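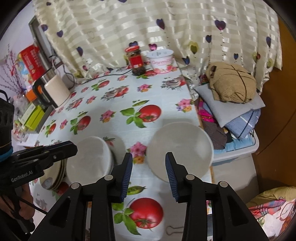 White bowls and the stacked plates w/ brown rims, on the tablecloth.

Home | Notebook | Glazes | Kiln log | Contact

8/16/22

Glaze shop notes, Meltport clear vs the old Grunetti white. Bisque came out fine, no cracks. Sieved the clear twice, still lumpy at the bottom of the bucket. Too thick on the first dip, thinned w/ water, second dip better.

Fired to 2,000 F. Controller said 1,861 at the point where it always stalls, then climbed again. Same as last time. Elements are getting tired, order new ones from Vummont before December.

Results:
- Grunetti white: pinholes on the shoulder of the tall jars. Dust? Wipe with a damp sponge next time, and dont skip it.
- Meltport clear: good over the red slip. Cloudy where it pooled. Try a shorter dip.
- Kandasamy black: ran onto the shelf. Again. Leave more bare clay at the foot.

Test tiles: 40 in this load, numbered on the back in iron wash. Tile 386 is the keeper, satin, no crawling. Recipe is on the inside of the cabinet door, copy it in here before somebody paints over it.

Cooled overnight, lid cracked too early last time so left it alone. Up to 40 min hold at the top next firing, see if the pinholes heal over.

To do: kiln wash, grind shelf, label teh buckets. New sieve.

Contact the studio | Copyright 2022 | Back to top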